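Projects > Gindau Workshop > Progress

Home | Projects | Funders | News | Contact

We use cookies to keep this site working. Accept / Manage

Gindau refurb workshop – progress to Vemance fund, 22 September 2025

Quick one, full figures to follow with the claim form.

Spend: 4,000 drawn down. Most of it on benches, spares and thermal paste, rest held back for drives.

Machines: 20 desktop towers in from Aguiar during August. 15 stripped, cleaned and checked. 6 of those ready to go out to Sivolon, waiting on transport. The others need memory or a new drive, parts on order.

Processor work slower than planned. Socket pins are easy to bend so each one gets looked at before a chip goes anywhere near it – adds time but worth it. Retention frames and levers checked too. Chips logged by hand at the moment, spreadsheet is behind, will catch up.

Problems – storage tight, shelving not arived yet. Two suppliers quoted and then went quiet. Also short of small screws, reordered.

Next: finish the rest of the batch, test power supplys, agree a collection date with Sivolon.
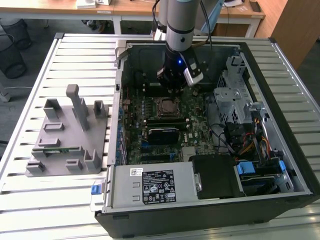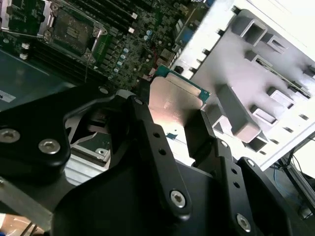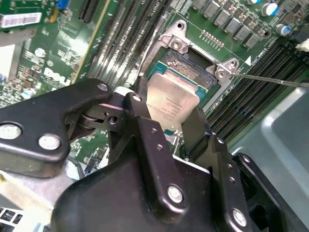 Processor work at Gindau. First picture: Dell tower open on the bench, processor in its socket.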